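Section 4. Table top: fitting, first clean, oiling

Read all of this before opening the oil. Applies to the Varkitz table, light wood top only. Painted tops see section 6.

Before you start

Top should already be on the legs and all bolts tight (section 3). If it rocks, stop and go back. Oiling a table that rocks is a pain, the oil runs to the low corner and sits there.

You need:
the bottle of Jindano oil from the small box
2 lint-free cloths, old cotton T-shirt is fine
fine sanding pad, the grey one
bowl of lukewarm water, drop of washing-up liquid
a window you can open

Not supplied: gloves, bowl, newspaper for the floor.

CAUTION. Oily cloths can heat up by themselves and catch fire. Don't scrunch them up and leave them. Lay flat outside to dry, or soak in water, then bin. Same for the pad if it has oil on it.

4.1 First clean

1. Take everything off the top. Everything, incl. the protective film on the underside lip if you missed it in section 3.
2. Wring out a cloth in the soapy water. Should be damp, not dripping.
3. Wipe end to end, following the grain.
4. Second wipe, clean water only.
5. Dry straight away with the other cloth.
6. Leave 40 minutes. Longer if the room is cold.

Note. Top may feel slightly rough after this. Normal, the damp lifts the fibres. See 4.2.

Note. No steam mops, no scouring cream, no bleach. Window spray also no.

4.2 Smoothing

Skip if the top feels smooth to the hand.

1. Grey pad, light pressure. The weight of your hand is enough.
2. Go with the grain. Where it curves follow the general direction of the board, don't try to chase the loops.
3. Two or three passes and stop. The surface is a veneer, so it's thin, and there is no putting it back once you've gone through.
4. Brush off dust, wipe with a dry cloth.

CAUTION. No power sanders. No coarse paper. Damage from sanding isn't covered.

4.3 Oiling

1. Shake the bottle. Open window.
2. Pour a little on the cloth, never direct on the wood. You'll get a ring.
3. Start at the far edge and work towards yourself. Thin coat. Thinner than you think.
4. Do the edges. People forget the edges.
5. Wait 17 minutes, then wipe off everything that hasn't gone in. Use a dry part of the cloth and turn it often.
6. Leave overnight. Best started in the evening, say 7 pm, when the table isn't wanted for supper.
7. Second coat next day if patches look dull. Same steps.

If it's tacky in the morning there was too much oil left on. Put a very small amount of fresh oil on a cloth, rub the tacky part, wipe off at once, leave again. Don't sprinkle flour or talc on it, we get asked.

4.4 Checking the finish

Crouch down and look across the top towards a window or lamp. Some parts will catch the light more then others. A shine over one band with a softer look elsewhere is how the grain behaves, not a fault. Streaks running across the grain are leftover oil, wipe again.

Colour should be pale, cream to beige, with darker tan lines. It will warm up over the first months. Move bowls and mats about now and then so it changes evenly.
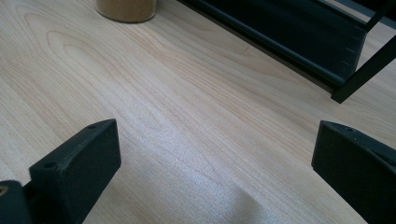

Fig. 4. Light top, grain curved in one area and straighter in another.

No two tops have the same pattern. Rings, ovals and arches are part of the wood and can't be exchanged on that ground. Dents and lifted edges can, use the Millcombe returns form and quote part no. 404.

4.5 Day to day

Crumbs: dry cloth.
Spills: blot quick, don't rub. Red wine and beetroot quicker still.
Hot pans: always on a mat.
Laptops, lamps with rubber feet: put felt under, some rubber marks the oil.
Re-oil when water stops beading. Usually twice a year, more if there's kids doing homework on it.

Beltrán benches have the same finish and can be done from the same bottle. Do them on the same day, otherwise the colours drift a bit.

Next: section 5, fitting the extension leaf. Wait untill the oil is fully dry first.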